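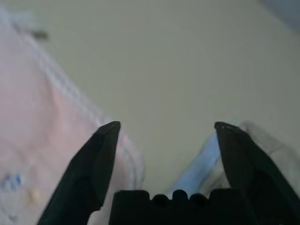 Felicidad Calimlim asks what to put in a first-year budget for one gripper arm that picks and folds cloth. Her shop has quotes from Ivham and Tellard, and the two don't list the same items. The Ivham quote has the arm and controller on one line and no fingers at all. Which parts wear out, and how many spares should she order up front?

Search questions, tags or users

2 answers

Ojārs Vītola
Budget the fingers as a consumable. On soft goods the tips are what you replace – the arm itself will outlast your lease. We run plastic fingers on towels and shirts and change a pair every 100 hours of run time. Tellard charges us 40 dollars a pair. Order enough for the first quarter and log the changes, then set the yearly number from the log.

Other lines that get left off quotes:
Wrist camera cable. It flexes all day. Keep 2 on the shelf.
Finger mounting screws, if the maker uses its own size.
Table surface. Plain, matte, and a different shade from most of your stock. Ours was white and we lost a month on white napkins before repainting.
Mixed loads. Ask for a test on overlapping pieces in different colors, with seams and folds. A single flat towel on a bare table says very little about pick rate.

Ask Ivham in writing whether the fingers are included. In June they quoted us without them, and the added line came to 416 dollars with the adapter plate.

Answered Sep 30, 2022

Unnamed user
we went with Cembridge and it was fine. get the service plan. don't know about Ivham

Comment on this answer: Does the Cembridge plan cover fingers, or only the arm? Pascual sold us a similar plan and it stopped at the wrist flange.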